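Thirty goes at making a coffee. Clive Furnival has lost the feeling in his thumb and he's still only on the mug.

He teaches the arm at Huken by remote control. Puppet handles in his lap, eyes on the table, no talking please. Every move he makes, the arm makes, and the whole lot gets recorded.
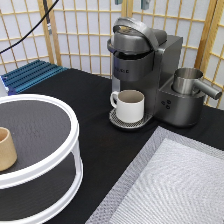
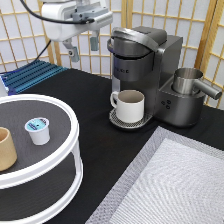 The coffee station at Huken. Mug under the spout, milk jug parked on the side of the machine; in the second view, a pod on the rack and the arm overhead.

Pods are the devil. Light, slippy, and the foil dents if you so much as look at it. "I do it slow, it learns slow," says Furnival. "I do it fast, I drop it." So, medium.

Rosângela Prado wants 200 good runs before she trains anything. She has 95. Bad ones go in a seperate folder, which is filling up nicely.

Her rule: no two runs the same. Shift the rack a bit, turn the mug, swap who drives. Otherwise the arm learns one table on one afternoon and nothing else. Driten, the last system she worked on, learnt exactly that. Took her untill August to unpick it.

Can't you just grab the arm and push it through? You can, and she used to. But then your hands are in all the pictures.

Furnival's record is 19 clean ones in a row. He went for a tea after that.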